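Fakville Soccer Club – Minutes of the Committee Meeting, 29 Jan 2020
Chair: Daranee Yensuk. Minutes: Stamatia Katsaros.

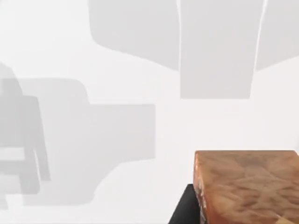

1. Previous minutes. Approved after the word "shouting" was changed to "discussion" in two places.

2. Plotton away. The league has fined us 100 dollars for starting 12 players. Daranee noted that we still lost. Fine to be paid, appeal dropped.

3. Pitch. The drainage quote from Brena came to 600 dollars and covers the north goalmouth only. The south goalmouth will go on being a pond. Agreed to accept, by four votes to one.

4. Thongsuk Cup. We host in June. Last year's gate was 553, a club record, and the hot dogs were gone by halftime. Stamatia to order more buns. Plotton have asked for the bigger locker room – refused, with some pleasure.

5. Coaching. The under-11s need a second coach. A long silence was observed. Carried over.

6. Any other business. The away shirts have shrunk again. Daranee to speak to whoever washes them, once we find out who that is. The corner flag borrowed by Plotton is still borrowed.

Meeting closed at 9:40. Next meeting same room, bring your own chair.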